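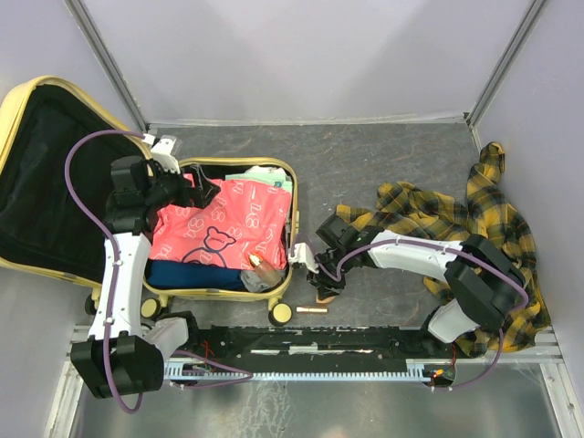

Kusau, October

Exported captions drift out of sync in the second half of a student video
Posted by Raymonde Chisholm

I teach an introductory digital media course and have a problem with one of the final projects. The student edited an interview in a 29.97 fps timeline and transcribed it in Lerkix, which we use for captions. The SRT file lines up at the start. By the end of the video the captions appear well ahead of the speech. The gap grows steadily, with no jump at any particular cut.

The caption file has 277 entries, so I would prefer not to retime them by hand. Source footage is from two phones. Audio was recorded separately at 48 kHz. Export is H.264, MP4 container. Is the fault in the caption file or in the export?

Darcy Boychuk

A gap that grows at a constant rate is nearly always a frame rate mismatch. Check the caption project before touching the video. If it was set to 30 fps and the timeline is 29.97, the captions gain 3.6 seconds per hour, which fits your description if the interview is long. If the video is only a few minutes and the gap is already more than a second, look for 25 against 24 instead.

To confirm it, note the time of a spoken word near the end of the video, then the time of the same word in the SRT. Divide the first by the second. A result of 1.001 means 30 against 29.97. A result near 1.042 means 25 against 24.

Then use the stretch or "change frame rate" command in any subtitle editor. Do not use the offset command – it moves every entry by the same amount and will break the start of the file. Work on a copy.

Also ask whether the phones recorded at a variable frame rate. Most do by default. If so, transcode the clips to a constant 29.97 before editing. On a finished project this may not be worth doing, as the captions can be corrected against the export.

Sombat Ongart

had this too, reinstalled and it went away. might have been the update

Tanvir Sheikh

Darcy's method is correct. One addition: generate the transcript from the final export, never from the raw audio. A separate recorder has its own clock, and 48 kHz on one device is not exactly 48 kHz on another. If your student transcribed the recorder file and then stretched the audio to fit the picture, the ratio will be some odd value that matches no standard frame rate pair. Enter the measured ratio as a custom factor and check entries 67 and 277 afterward.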